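Thread on our hand-guiding result, now the preprint is up.

1/ We wanted to know if a wrist camera alone is enough to learn a grasp when a person holds the gripper and moves it through the task. No overhead camera, no joint readings.

2/ We collected 893 demonstrations over 7 weeks at Jadstead. After filtering, 139 were dropped, mostly for motion blur.

3/ The person guiding gets into the view a lot. We kept those stretches in. Cropping them out made the policy worse on the approach.

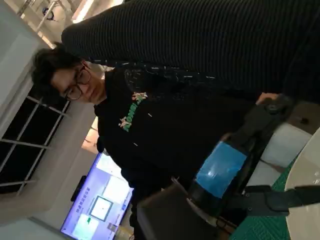 Pornadley asked whether the policy simply learns to wait for a hand to appear. Fair question. We masked hands and sleeves in a second training run and success on the test objects stayed at 58 per cent.

5/ Tilt matters more. Wrist roll varies a great deal between people, so we stopped levelling the frames and let the model see them as recorded. Training took longer but was steadier.

6/ Not tested yet: shiny objects, anything soft, two arms. The Kinoshita gripper is next, probably in October.

7/ Code is up. Weights to follow once the licence is sorted.

Related
Dimville grasp set, version 2
Why we stopped levelling wrist video
Notes on masking hands

Contact | © Jadstead Robotics Group | Back to top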